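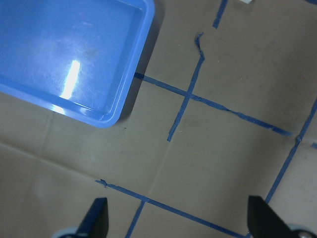
Chapter 7
Marking Out a Work Surface

Orderly work begins with the surface on which it is done. A tray set down in a different spot each time slows every task that follows, and small parts are soon mislaid. This chapter introduces the use of masking tape to divide a surface into fixed areas. Dark blue tape on tan cardboard shows up well, and the lines can be moved when the layout changes.

Students will first plan a layout on paper, then lay the strips and assign a place to each tray. Section 7.2 presents the Neredon workshop, where Lilibeth Magbanua reorganized the sorting benches to handle 346 orders a day. Section 7.3 deals with wear — scuffed trays, creased cardboard, and tape with torn ends — and with deciding when a surface should be replaced.

Key terms: layout, boundary line, tray position, clear zone

Before You Begin
Review the safety rules for cutting tools in Chapter 2.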